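VORNAVLEY — Dolaretti, a supplier of waste and recycling products for apartment buildings, will extend its fitted-liner program to all furnished units operated by Skornitz Residences in Vornavley, the two companies said. The rollout starts in September and covers 134 apartments in 29 buildings.

The program replaces mixed stocks of bags with a single liner size matched to the small round bin supplied for each living room. Liners are cut with enough length to fold over the rim and hang down the outside of the bin. Each apartment receives a starter roll at turnover, and housekeeping stores are restocked from the Dolaretti depot on Sánchez Street.

Skornitz has also revised its turnover procedure for living rooms. Loose litter is picked up from the carpet first and bagged. Clothing and throws are then cleared from the sofa, and the carpet is vacuumed last. Items left behind by a departing tenant are tagged with the unit number and held at the building office.

The initial order is for 3000 liners. Dolaretti will hold a further 400 in reserve for unscheduled turnovers. 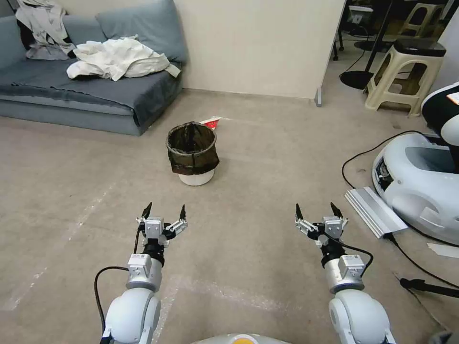 Living room with a lined bin on the carpet, a paper wrapper behind it and clothes on the sofa.

Kitchen and bathroom bins are outside the scope of the present agreement and will continue to use existing stock. Building managers can request the liner size chart and the revised turnover sheet from the Dolaretti trade desk — orders received before noon ship the same day.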